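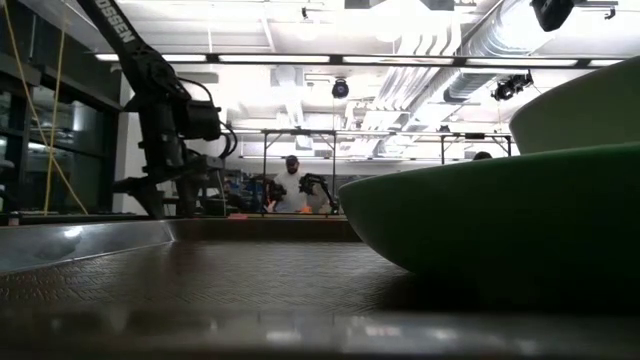
4.2 Password reuse after a forced reset

The second part of the study looked at what staff did after the October breach at Levthorpe, when every account was locked and a reset was required. We worked with the help desk at the Stevham office, which had logged each reset request along with the time it was closed. The log covers 495 accounts. Passwords were never stored or shown to us. Each new password was compared with the old one inside the Brilleo sign-in service, and only a similarity score was passed on.

In 32 cases the new password differed from the old one by a single character, most often a digit at the end. These accounts were spread across all departments, including the two that had taken phishing training earlier in the year. Accounts with a second login step were no less likely to show this pattern.

Figure 6 plots the scores against the time taken to complete the reset. Users who finished quickly tended to keep more of the old password. The Friesen site is left out of the figure, as its accounts were reset by an administrator and the users did not pick the first new password themselves.

Figure 6. Similarity score by time to reset, Levthorpe accounts, Friesen site excluded.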